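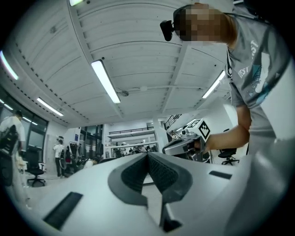 Issue 3

3 min read

Hand-Held Gripper Set-Up, Section 3: Preparing for a Session

This section is for student members of the Marnance Robotics Club who have finished the bench induction. Each operator works with two grippers and a head camera.

3.1 Fitting the finger pads

1. Hold the gripper body with the opening facing you.
2. Slide each pad on until it clicks. The textured faces point inward.
3. Squeeze the trigger slowly. The pads should close evenly toward the narrow end.
4. Wipe the textured faces with a dry cloth.

CAUTION: Do not use solvent on the pads. It hardens the rubber.

3.2 Checking the marker cube

1. Seat the cube on its mount and tighten the screw by hand.
2. Check every printed face for scratches or lifted corners.
3. Keep sleeves and lanyards clear of the cube while you work.

Note: A worn cube goes in the Hegarty drawer. Do not redraw the squares with a pen.

3.3 Putting on the head camera

1. Pass the strap over the head and tighten it until the camera stays put when you nod.
2. Start the Anari recorder and wait for the green light.
3. Look at each gripper in turn for a few seconds.
4. Free up at least 16 GB on the card before you begin.

3.4 Before you start

Push office chairs back from the work area. Tell the people next to you that you are about to record. If the recorder shows error 500, restart it once, then sign out the Darance spare.

Pads are replaced after 900 closes. Write the new count on the sheet by the charging shelf. Sheets are collected on Tuesday.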